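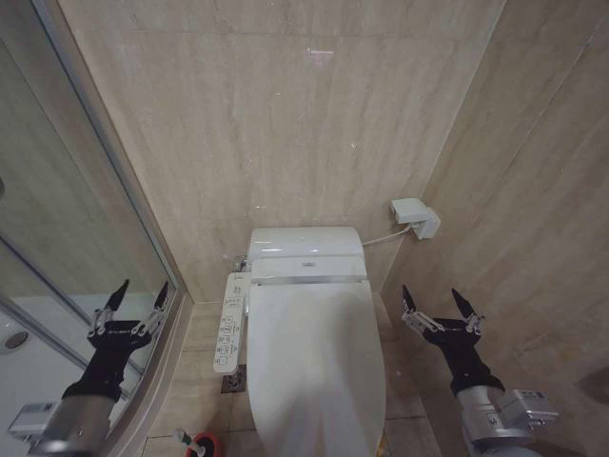

The downstairs toilet, bidet seat plugged in at the back.

House > Bathrooms > Downstairs toilet

Living with an electronic bidet seat

17 June 2023
3 min read

We moved into the house in Arnham in November, and the bidet seat came with it. I had never used one. The previous owners left a folder of manuals for everything except the toilet, so I learned the buttons by pressing them.

The controls are on a panel at the left side of the seat. The labels are tiny and I still need my glasses for them. I use three of the buttons and leave the rest alone.

Cleaning takes me 15 minutes on a Saturday. I unplug the cord first, then wipe the lid, the top of the tank and the panel with a damp cloth and a drop of dish soap. Dust collects on the cord and around the water fitting at the back left corner, so I go over those with an old toothbrush. The floor drain beside the base gets hot water and a scrub.

The beige tile is easy to live with. Water spots hardly show on it, but the grout on the floor does get darker, and I have not found a cleaner that changes that for more than a week.

If we ever redo this room I would keep the seat and move the outlet box. It sits on the back wall to the right, and I would like the cord out of sight. An electrician in Zarnorow quoted us 721 for it. That can wait.

Recent posts
Regrouting the shower floor
What we kept from the old kitchen
A shelf for the hallway
Fixing the back gate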